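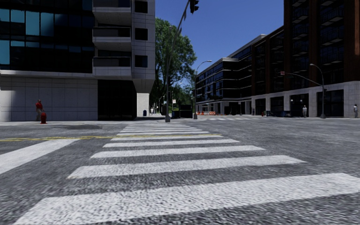

# Choosing the Camera Kit for a Sidewalk Robot: Equipment Plan and Budget

Project Sover, Paquette College
Report for the capstone equipment review, May

## 1. Purpose

Project Sover is a small wheeled robot meant to travel along sidewalks and cross at marked intersections on its own. The college already owns the drive base, the battery pack, the charger and the onboard computer. It does not own a camera set that suits outdoor work. The old indoor camera has a narrow lens and washes out in direct sun.

The department gives each capstone group $500 for parts. This report sets out how we propose to spend it, what we tested in simulation before asking for quotes, and what we are leaving out.

All driving so far has been done in a simulated city centre. We have not run the base outdoors.

## 2. What the robot has to see

We listed the needs before looking at any products. The list was drawn from the route in the simulator, which takes the robot along a paved walkway and over a large intersection.

- **Crosswalk bars.** The robot lines itself up with the bars while it waits. The near ones are wide and easy to find. The far ones bunch into thin lines, and a low-resolution camera merges them well before the opposite kerb.
- **The signal head.** From close to the corner, a signal mounted high on a pole can sit at the very top of the view. A lens with too little vertical coverage loses it.
- **Pedestrians.** People standing on the far sidewalk are small in the image and often have dark openings or greenery behind them.
- **Low fixed objects.** Hydrants, bins and barriers matter more to a robot of this size than they would to a car.
- **Kerb line.** The planner needs the edge between paving and road at all times, including under tree and building shade.

The signal head requirement turned out to drive most of the choice. Our first simulated camera was tilted down for the sake of the paving, and it could not see the signal at all from the waiting position. Raising the tilt brought the signal back but pushed the nearest paving out of view. One camera at one angle could not do both jobs.

We therefore planned for two forward cameras, one level and one tilted down, plus a third facing back for reversing out of blocked walkways. The quantity in both quotes is 3.

## 3. Simulated trials

### 3.1 Set-up

The simulated robot carried each candidate layout along the same route. We set the lens angle, resolution and mounting height to match the data sheets. A total of 400 crossings were run, split evenly between the two layouts, with the start position and the pedestrian placement changed each time.

The simulator has limits that affect how far these trials can guide a purchase:

1. The sky in our build is always clear. We have nothing to say about rain, snow or fog.
2. Lens flare is not modelled.
3. Road texture is grainy at close range, which may make short-range matching easier or harder than on real asphalt. We did not find a way to check this indoors.
4. Rolling shutter is switched off, and turning it on slowed the lab computer too much to be useful.

### 3.2 Layout A — wide lenses

Layout A uses three wide lenses of the same type. The level camera kept the signal in view from the waiting position through to the point where the robot enters the crosswalk. After that point the planner no longer needs it.

The cost is detail at a distance. Far crosswalk bars were lost earlier than in Layout B, and small figures on the opposite sidewalk were sometimes found only after the robot had started moving. We consider this acceptable at walking speed, since the detector had a clear result before the robot reached the middle of the road.

### 3.3 Layout B — mixed lenses

Layout B uses one narrow lens for distance and two wide ones. The narrow lens gave better results on far bars and distant pedestrians. It lost the signal head on approach unless it was tilted up, and once tilted up it spent most of its pixels on building fronts and sky.

A motorized tilt would fix this. We priced one and dropped it, as it does not fit within the budget alongside the cameras and adds a moving part that needs weather sealing.

### 3.4 Walkway section

The walkway caused more trouble than the crossing. The paving is laid in a repeating octagon-and-square pattern with dark grout lines, and depth matching between neighbouring tiles was unreliable in both layouts. The matcher would lock on to the wrong joint and report a step where the ground was flat.

Shadows were the second problem. A tall black fixture on short legs beside the path throws a diagonal shadow over the tiles, and with default exposure settings the planner marked the shadow as an obstacle. Its front is also very dark, so the matcher had little to work with on the object itself. In early runs the robot steered around the shadow with more care than it gave the box.

We made two changes. Exposure was locked to the sunlit paving, and the obstacle layer was set to ignore any patch with no measured height. False obstacles dropped in both layouts. The fix is in software and has no effect on the budget, but it does rule out cameras that cannot lock exposure over the data cable. One cheap webcam was removed from our list for that reason.

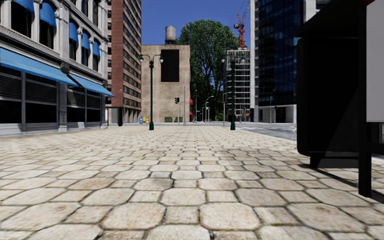 Velimir Radonjić asked, on reading the draft, whether the group should spend anything on cameras before it had a plan for the tile problem, and suggested that a short-range distance sensor would settle the matter of shadows for less money. He also wanted to know what would happen if a single camera failed in the last weeks of term.

Both points changed the plan. A short-range sensor is already fitted to the drive base for indoor use. We had left it out of the simulated robot, and it has now been added to the model. Its range is too short to replace the tilted camera but long enough to confirm or reject a suspected step directly ahead. The question of spares is covered in section 5.

## 4. Quotes

Two suppliers sent written quotes. Prices are in Canadian dollars with tax included.

| Item | Fureo | Penberg |
|---|---|---|
| Cameras | 3, wide lens | 3, mixed lenses |
| Exposure lock over cable | Yes | Yes |
| Outdoor housings | Included | Not included |
| Locking cables | Included | Included |
| Mounting plate | Included | Not included |
| Delivery | Included | Extra, priced at checkout |
| Quoted price | $421 | $400 |
| Left from $500 | $79 | $100 |

The Penberg quote is lower, but it is not complete. Housings would have to be bought or printed. The college printer can produce them, though the material we have on hand softens in a parked vehicle in summer and is not something we want around a camera. A plate would have to be cut in the shop, and shop time near the end of term is booked well ahead.

The Fureo quote covers everything needed to attach the cameras to the base. It also uses one camera type throughout, so only one driver and one calibration routine have to be kept working.

## 5. Recommendation

Buy the Fureo kit at $421 and build Layout A.

The remaining $79 should be held back until the kit has been mounted and checked. It will not buy a spare camera. If the rear camera or either forward camera fails, we propose the following:

- **Rear camera fails:** reversing is disabled. The robot stops and waits for an operator if a walkway is blocked.
- **Tilted camera fails:** the rear camera is moved to the front. Since all three are the same type, only the mounting angle has to be calibrated again.
- **Level camera fails:** same swap. No crossings are attempted until the signal detector has been rerun on recorded data.

This swap would not work fully with Layout B, where the narrow lens has no match. It was not one of our original reasons for preferring Layout A, but it now carries nearly as much weight as the signal head.

## 6. Items not requested

**Laser scanner.** Out of reach on this budget. It would help with flat tiles and dark fixtures. We would ask for one before any other upgrade.

**Second battery pack.** The present pack has not been tested outdoors under load. We would sooner measure it first.

**Larger graphics card for the lab computer.** Useful for running rolling shutter in the simulator. The lab shares that machine among several groups, so a request should come from the lab and not from our parts money.

**Mast extension.** A higher camera position improved detection of far crosswalk bars in a few trial runs. It also made the base sway in turns. Left for the next group.

## 7. Order of work

1. Confirm that the Fureo quote is still valid and get the lab supervisor's signature.
2. Place the order as a single purchase.
3. On arrival, check each camera on the bench with exposure locked, indoors and at a window.
4. Mount the plate and measure the actual camera heights. Put those values back into the simulator.
5. Repeat the walkway section with the short-range sensor model switched on.
6. Record outdoors with the base pushed by hand, motors off.
7. Compare signal head coverage in the recordings with the simulated result from the same distance.

Step 7 decides whether the tilt angle stays as planned. If the signal is lost early, the level camera can be raised by one hole on the plate, and the held-back money can go toward a taller bracket.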